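Date: July 2022
Subject: Re: [arm-users] Tekcombe desktop arm kit, worth it?
List: Lazaridis small robots list

> Our makerspace has 300 dollars a head to spend on hobby arms and
> someone suggested the Tekcombe kit. The shop page says it can do
> "sorting tasks out of the box." Has anyone here run it on anything
> like that? Also, how bad is the wiring, and do you need to buy
> the Flurkow stand as well?

We have been using one for our sorting work since October, so I can answer most of this.

Build time was 17 hours for us, and that includes reprinting one bracket. The manual is fine up to the shoulder. After that it skips the cable routing and you are on your own. Leave more slack at the wrist than you think you need.

The shape board is our standard job. Four holes, and we give the arm one block at a time, mostly the octagon. 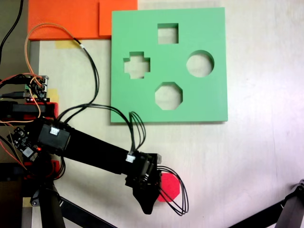
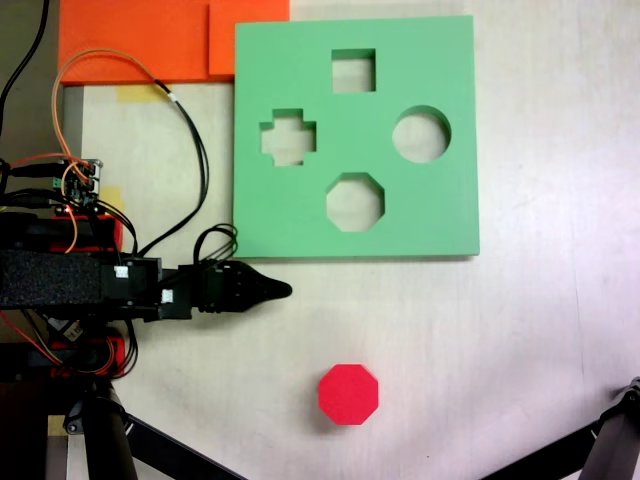

The red octagon and the green board, with the arm coming in from the left.

"Out of the box" is a stretch. The software that ships with the kit will replay recorded moves and that is all. For anything that has to find the block first you need your own camera and your own code, or the Senus add-on, which I have not tried. We logged 31 demonstrations before we trusted the setup enough to leave it alone, and the octagon still gives more trouble than the circle. It has to be turned to line up, and there is some play in the wrist joint.

On the stand: you need something solid under the base. The Flurkow one is overpriced for what it is. Any stand that clamps firmly will do.

Servos have held up. Our counter is at 3,177 cycles with one replacement, the gripper servo. Support sent a new one without arguing, but it took three weeks to arrive.

At your budget I would buy one kit and a spare gripper servo, and try it for a month before ordering the rest. If you want the replay scripts, write to me off list and I will send them.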